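In Defense of Loud Plaid

I have been told, more than once and by people who love me, that I have too much plaid in my life. Fine. Guilty. There's plaid on my bed, plaid on the kitchen chairs, and a plaid bathrobe that has outlived two washing machines. But I'd like to make the case, since I have a column and my critics don't, that the bright kind of plaid belongs on walls, and that it belongs in small spaces most of all.

We've been talked into plain walls. Walk through any showroom (I spent a whole afternoon in Doltow this September, when I was supposed to be buying a lamp) and you get the same shade over and over with a different name on the card. Oatmeal. Fog. Something called Quiet Linen. The theory is that small spaces need calm, pale walls or they'll close in on you. I believed that for years! I painted a half bath the color of a mushroom and it felt exactly like standing inside a mushroom.

Then think about what a plaid does when you put it on three sides of something little. The lines keep running. Your eye gets to a corner and there's another stripe waiting, going off in its own direction, and you never get that boxed-in feeling because there's always somewhere to look next.

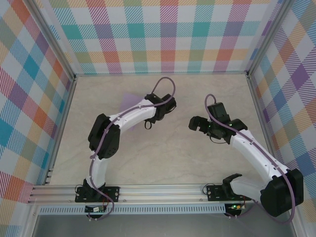 Plaid on three sides, beige underfoot. I'd move in tomorrow.

Coral, teal, lavender, mustard, mint — on paper that's five colors too many, and I can hear my sister-in-law reaching for the paint thinner. But they're all sitting on white, and white is what saves it. It gives every stripe a bit of air. A dark plaid on three walls would be a hunting lodge, and I have nothing against a hunting lodge, but you can't do close work in one without a headache.

And the floor! I'm a convert on the floor. My old rule was that if the walls were busy then the floor should be one flat solid color, and I was wrong. A beige marble look has just enough going on that it doesn't seem dead next to all that pattern, and it stays out of the argument. My Bokby catalog pairs its plaids with a plain gray vinyl, page after page, and every one of those rooms looks like it's waiting for the real floor to be delivered.

Now for the money part, where I get a little preachy. A small space is the cheapest place you'll ever be brave. I priced a full living room in Asero's plaid wallcovering and it came to $1,000 before anybody had picked up a brush. Then I priced the nook where I do my sewing, and it was roughly $50 for the fabric, plus 4 evenings of my own labor and a certain amount of language. If I'd hated it I could have pulled it down and made napkins.

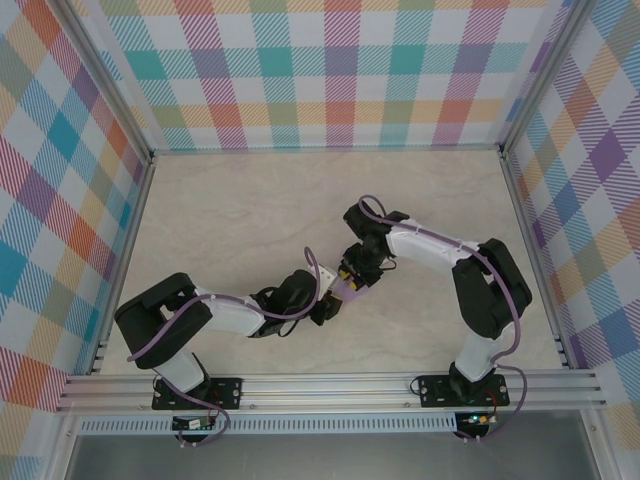 I didn't hate it. I will admit that matching stripes at a corner made me want to lie down on the carpet. The purists say they have to line up perfectly, and the folks at Scanlon, where I bought my fabric, have a whole handout on it with arrows. I lined up the first corner and let the second one go its own way. Guess which one visitors comment on? Neither. They say "oh, wow, plaid," and then they ask where the coffee is.

The other complaint I get is that you lose things against a busy background, and there's something to that. I've patted around for a pink thimble for ten minutes. So keep your tools plain — black and white things show up beautifully against a pastel check — and save the pink thimble for a mushroom bathroom.

Mine is getting repainted, by the way. Or papered. I have samples taped over the towel bar, and there's one with a mustard stripe that I keep going back in to look at.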